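## Robotics Club Begins Two-Arm Tabletop Project

The Wulumon Student Robotics Club has opened its fall term with a new project in bimanual manipulation, the coordinated use of two robot arms on a shared task. Fourteen members are enrolled in the project group this term, the largest number since the club moved into the Koech Building. Students from all years and departments are represented, and several had no experience with robotics before joining in October.

The group has chosen object arrangement as its subject. Each trial begins with household items standing on a wooden table between the two arms. The arms must bring the items to a shelf at the far side of the table and set them down upright, in an order chosen before the trial begins. Tall items with narrow stems are of particular interest to the group, as they tip easily and leave the gripper only a small area to hold. Polished surfaces present a separate difficulty for the vision software, which can mistake a reflection for the outline of an object. 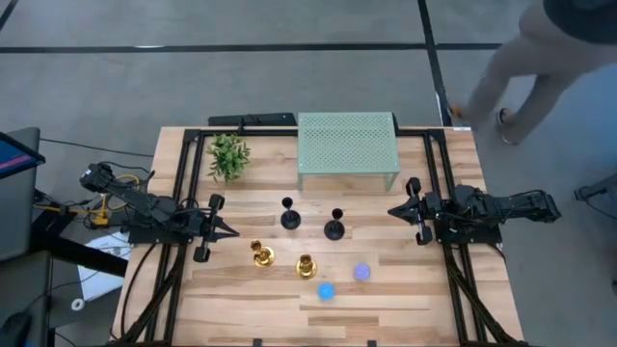
Members work in pairs, with one student guiding the arms and the other keeping the written log. Pairs exchange roles at the midpoint of each session. The log records the starting layout, the order of the moves, and any point at which the trial was stopped. The group has set itself a target of 100 complete trials for each layout before the layout is changed. At the time of writing, 446 trials had been entered, and members had begun to compare the results of trials using one arm with those using both.

Early reviews of the log have led to two changes in procedure. Starting layouts are now drawn on paper and kept with the log, so that a later pair may repeat them. The arms are also returned to a fixed rest position between trials, a step that was previously left to the judgment of the pair on duty.

The project is supported by a Stasik Student Project Grant of $3,977, awarded last spring. The grant covers replacement gripper fingers, cabling, and storage for recorded data. The club thanks the grant office for its assistance with the application.

Results will be submitted to the student division of the Ureo Robotics Challenge, where the club intends to enter the household tasks category. A practice round will be held in the Koech Building before the end of term, and families and faculty are welcome to attend.

The project group meets every Tuesday at 4:30 p.m. New members may join at any point in the term. Safety training is required before operating the arms and is offered during the first half hour of each meeting. Students wishing to enroll should collect a form from the department office and return it before their first session.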